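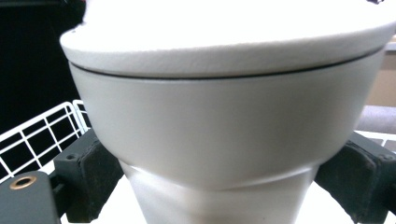 Services > Workplace Refreshments > Frequently Asked Questions

Brornton Refreshment Services: Frequently Asked Questions

Updated October 2023

Who may open an account?
Any office, clinic or school with 8 or more staff on site may apply. Smaller sites are served through our partner in Stestow, on the same terms.

What does the standard plan include?
The standard plan covers coffee, tea, paper cups, lids and napkins, delivered every two weeks. Cups are packed in cartons of 500. Milk is ordered separately.

How do we change a delivery?
Changes must reach the Kinum depot six working days before the delivery date. Later requests are moved to the next delivery.

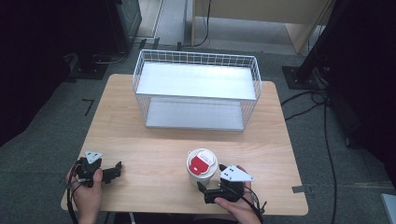 Can unused cups be returned?
Sealed cartons are accepted for credit within six weeks of delivery. Opened cartons remain the property of the customer.

Is there a limit on yearly orders?
Accounts ordering more than 3,000 cups a year are moved to the Bozsik plan, which carries a lower unit price and a fixed delivery slot. The change takes effect each April -- written notice is sent beforehand.

Who is responsible for the brewing equipment?
Equipment supplied by Brornton is serviced by Brornton. Customers are asked to rinse the drip tray daily and to report faults through the account page. Damage caused by other makers' cleaning products is charged at cost.

How is an account closed?
Notice must be given in writing by the account holder. Any credit is paid once the equipment has been collected.

14 shares | 3 comments

Comments

deskside_m: Does the six-day rule apply to milk as well?

Brornton Support: Milk orders may be changed up to two working days before delivery.

pantry4: We asked for the larger lids twice and got the small ones. Still waiting on the credit.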